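**Steamed buns: lid off right away, or leave them be?**

**dralanari_dan**

Long-time lurker, first-time bun person. My buns look lovely through the glass for 30 minutes and then, the second I lift the lid, they slump like they've had bad news. My sister says wait. My neighbor says that's superstition and I should get them out before the bottoms go gummy. Who's right? I only want to be disappointed by dinner once a week.

**grewal_street_kitchen**

Your sister. Heat off, crack the lid a finger's width, wait 6 minutes, then take it off and prop it up somewhere. Mine usually ends up leaning behind the pot.

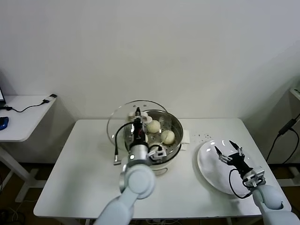 **Draston, October**

Posting from the in-laws' place this month, so I'm at the mercy of someone else's steamer. It does the job. I still hold that two buns in a tray is a civilized number. They need elbow room, and people who wedge them in shoulder to shoulder get one large bun with opinions.

**moh_kamel**

Respectfully, no. Six minutes in a steamy pot and the lid rains on everything. I pull mine at once and have never had a collapse worth mentioning. If yours slump, you proofed them too long. Blame the dough, leave the lid out of it.

Mohcine Kamel
(yes I sign my posts, I'm old)

**grewal_street_kitchen**

Mohcine, you also told us in 2,000 words that parchment squares were a racket.

**moh_kamel**

They are a racket. Oil the tray.

**potlid_pat**

Can we talk about the plate? Everybody argues about the lid and then drops hot buns on cold glazed china, where they sweat and glue themselves down. I use a rack.

**grewal_street_kitchen**

A plate is fine if you leave gaps. I go one at a time, straight from the tray to the plate, and I don't let them touch each other.

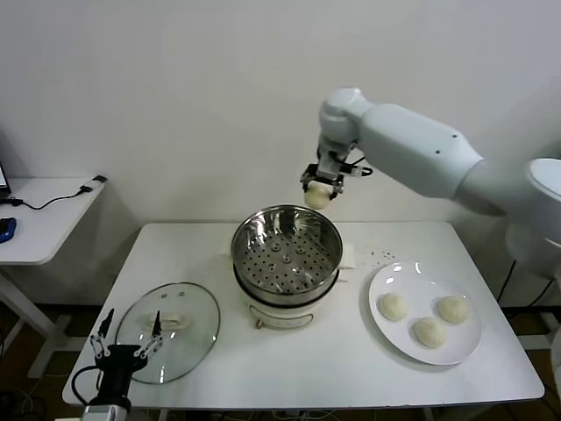

And put paper towels down first, because a steamer will drip wherever it likes. I've given up on crumbs. I wipe the table, turn around, and there's a fresh crop, so now I wipe once at the end and call it a system.

**potlid_pat**

Gaps don't help the underside, though. The underside is the whole complaint.

**dralanari_dan**

OK, tried it both ways last night with one batch of dough. Pulled one right away: wrinkled like a thumb in the bath. Waited the 6 minutes on the other: smooth, slightly damp on top. Proofed both less than usual, so Mohcine can claim partial credit.

**moh_kamel**

Claimed. Do it again with 7 buns and I might believe the rest.

**grarkadum**

Has anyone tried a cloth tied under the lid for the drips? My grandmother did, and her buns could have stopped a door, so I don't know what that proves.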